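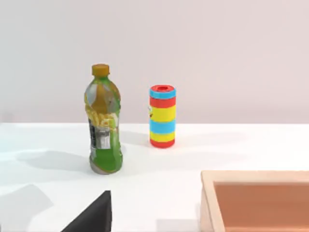
Younger readers of these pages have asked whether a medicine is proven to work once a doctor says that it does. The reply from the Sima Children's Health Library is that a doctor's opinion is a good place to start, and that a fair test is needed as well. A fair test of a treatment in people is called a clinical trial.

What is a clinical trial?

A clinical trial is a carefully planned study. It asks one main question, such as "Does this syrup help a cough go away sooner?" People who agree to take part are called participants. The researchers write down the question, and the way they will answer it, before the first participant joins. This written plan is called a protocol.

Why can't we just ask one person?

Suppose you have a cough and you take a spoonful of syrup every night. After a week the cough is gone. Did the syrup do it? Perhaps, but most coughs go away by themselves. One person cannot tell us what would have happened without the syrup. For that we need to compare groups of people.

Two groups

Many trials have 2 groups. One group gets the treatment being tested. The other group gets something to compare it with, and is called the control group. The groups should be as much alike as possible. If all the older children were in one group and all the younger children were in the other, we could not tell whether age or the treatment had made the difference.

To make the groups fair, researchers use chance. A computer decides which group each participant will join, much as you might toss a coin to decide who goes first in a game. This is called randomization. Neither the doctor nor the participant may choose.

What is a placebo?

A placebo (say "pluh-SEE-boh") is made to look, and often taste, like the real medicine, but it has no medicine in it. People sometimes feel better simply because they expect to. They may also notice small changes that they would usually ignore. When both groups take something that looks the same, these effects should be much the same in both groups, and the comparison stays fair.

A placebo is not used in every trial. When a good treatment already exists, the new treatment is often compared with that one.

What does "double-blind" mean?

It has nothing to do with eyesight. In a double-blind trial, the participants do not know which group they are in, and neither do the doctors and nurses who check on them. The list is kept safely by someone else until the trial is over. It can be opened early if a participant becomes ill and the doctors need to know.

A trial to think about

The Funorard study was a trial of a cough syrup for children, run from the clinic in Cestberg. It had 400 participants, and chance placed 200 of them in each group. One group took the Funorard syrup at bedtime and the other took a placebo syrup. Families filled in a cough diary every morning, and the study lasted 18 months from the first participant to the last.

When the list was opened, the researchers found that the two groups had coughed for nearly the same length of time. The syrup had not been shown to help. The result was published all the same. Doctors and families need to hear about treatments that do not help, so that they can look for something better.

Who keeps participants safe?

Before a trial can begin, an ethics board must read the protocol. An ethics board is a group of people who check that the study is safe enough, that it is fair, and that its question is worth asking. They may ask for changes or refuse permission.

Children can take part in some trials. A parent or guardian must give permission, which is called consent. Children who are old enough to understand are asked for their own agreement too, and this is called assent. Anyone may leave a trial at any time, and their usual medical care must continue.

Words to remember

Participant: a person who takes part in a study.
Protocol: the written plan for a study.
Control group: the group used for comparison.
Randomization: using chance to place people in groups.
Placebo: a look-alike with no medicine in it.
Assent: a child's own agreement to take part.

Try it at home or in class

Write a question that could be answered by a fair test without any medicine. For example, does reading a list of words aloud help people remember more of them? Decide who will be in each group and how you will use chance to choose. Then write down what you will measure before you begin.

Never test a medicine or vitamin on yourself or on a friend. Take medicine only when a parent, guardian, doctor or nurse gives it to you.

Next in this series from the Sima Children's Health Library: How Vaccines Are Checked.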